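Besuch beim Offenen Labor in Trataten, 3. Juni

Kurz und schnell aufgeschrieben, Zug ging gleich danach. Robotik-AG der Schule Grerkum, zu Gast in der Werkstatt von Vadadari. Eintritt frei, Kaffee gegen Spende, Parkplatz voll. Wir kamen zu spät zur Begrüßung, haben also nur noch das Ende der Rede gehört.

Die AG baut seit letztem Schuljahr an Greifern für den Rantala-Wettbewerb im Juli. Zwei Gruppen, gleiches Reglement, ziemlich verschiedene Ansätze. Budget für alles: 514 Euro, davon das meiste für Lager und Motoren draufgegangen. Die eine Gruppe wollte uns vor allem die Software zeigen, die andere hat lieber über Gummi geredet. War spannender, ehrlich gesagt.

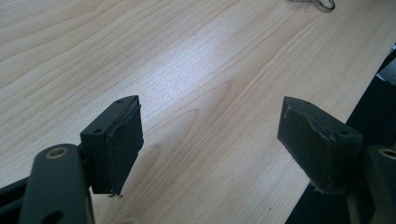 Greifer mit offenen Fingern, der rechte Belag ist deutlich stärker mitgenommen als der linke.

Die Beläge sind nämlich das Dauerthema. Laut Gruppe 3000 Griffe im Dauertest, und zwar mit demselben Satz. Nächster Versuch: anderer Kleber, dünnere Matte, Kanten anfasen. Ob das bis Juli was wird, wussten sie selber nicht. Die Messinfarbenen Ringe an den Armen fand ich hübsch, hab aber vergessen nach dem Material zu fragen.

Danach Vorführung auf der Testbahn, Bauklötze umsetzen auf Zeit. 1735 Punkte im besten Lauf, beim zweiten dann Abbruch, Kabel raus. Applaus gab es trotzdem. Die Jüngeren durften auch mal an die Fernsteuerung, Schlange bis zur Tür.

Was fehlte: Schilder. Den Raum mit den Platinen haben wir erst beim rausgehen entdeckt, da wurde schon abgebaut. Nächstes Mal früher los und dort anfangen.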